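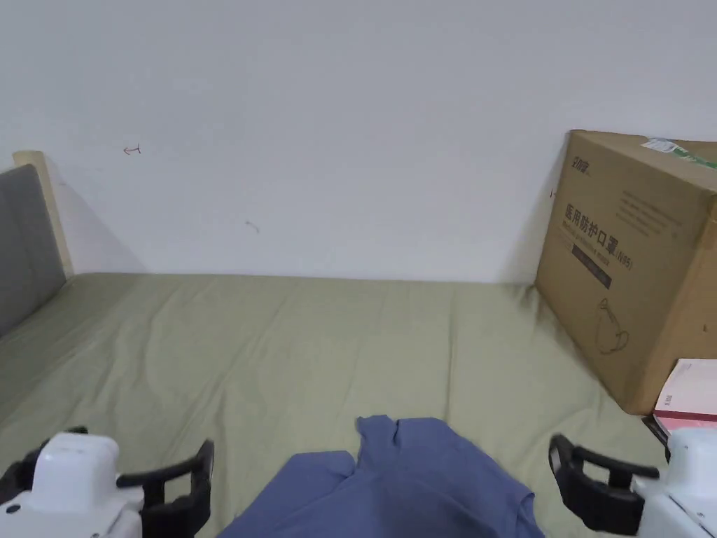
Rental housing in Stockdale changes hands mostly in August, and the disagreements over deposits start a few weeks later. Our project looked at what tenants are charged for when they leave a furnished room, and whether the charges match the wording of the lease they signed. Walls were the most common item by a wide margin. A typical case is a plain white bedroom wall with a short reddish-brown scribble on one side and a faint gray stroke a little above the bed. Under some leases marks like these count as ordinary wear. Under others they are damage, and the tenant pays for the whole wall to be repainted.

Background

State law lets a landlord keep part of a deposit for damage beyond normal wear and tear. It does not list what normal wear is. Most leases we read did not list it either, or gave one or two cases such as faded paint and worn carpet. Small pen and pencil marks, scuffs from furniture and nail holes fall in between. We chose this topic after two members of our group got very different bills for rooms in the same building.

What we collected

We asked students who had moved out of furnished rooms in the past two years to send us their lease, their move-out statement, or both. We received 50 complete sets, meaning a lease and a statement for the same room. Sets with only one of the two were left out. Names, unit numbers and account numbers were blacked out before anyone in the group read them.

The rooms were in three places: the Toltside apartments near the bus station, the older houses on Skakholm Street, and buildings run by Ollico, a property manager with units on both sides of the river. We did not try to get the same number of sets from each.

How we sorted the charges

Each line on a statement was put in one of five groups: walls, floors, furniture, cleaning, and other. When one line covered more than one thing ("paint and clean bedroom") we put it under the first item named. This is a weak point, and it probably makes the wall group look a little larger than it should be. Two of us sorted the lines separately and then compared. We disagreed on 9 lines and settled those by reading the lease again together.

Results

The charges in all 50 sets added up to $3623. Walls made up more of that total than any other group, followed by cleaning. Furniture charges were less common than we expected. Where they did appear, they were mostly for mattresses and desk chairs.

The Toltside leases were the clearest. They have a one-page sheet at the back that says which wall marks are charged and how paint is priced, by the wall or by the room. Tenants there still paid for paint, but the statements used the same words as the sheet and we could follow every line.

The Skakholm Street leases were short and differed from house to house. Several had no section on wear at all. The statements were often handwritten and gave one amount for the whole room, so we could not always tell what had been charged for.

The Ollico leases had a long section on damage but did not define a mark. The word "marks" was used on the statements for anything from pencil lines to a dent behind a door. We found two statements where the tenant had lived in the room for the same length of time and the written reason was the same, but one tenant was charged for a single wall and the other for the full room. We do not know if the rooms were in the same condition at move-in.

Move-in checklists

Fewer than half of the sets included a move-in checklist. In the ones that did, the wall line usually said "good" or "OK" and nothing else. A checklist like that does not help either side when a mark is found a year later. The most useful one we saw, from a Skakholm Street house, had a rough drawing of the room with each existing mark shown by an X and a few words next to it.

Limits

Our sets came from people who chose to answer, and people who were unhappy with their bill had more reason to do so. We did not talk to landlords. One manager's office replied to our email but only to say where the lease forms could be found. Prices for paint and labor also went up over the two years, and we did not adjust for this.

Recommendations

Leases for furnished rooms should say how wall marks are treated and give the price for one wall and for a full room. The student housing office should hand out a checklist with space for a drawing. Tenants should fill it in during the first week, take dated photos of every wall, including the part behind the bed, and send copies to the landlord by email.

The checklist form we drafted is in Appendix B. The blank sorting sheet is in Appendix A.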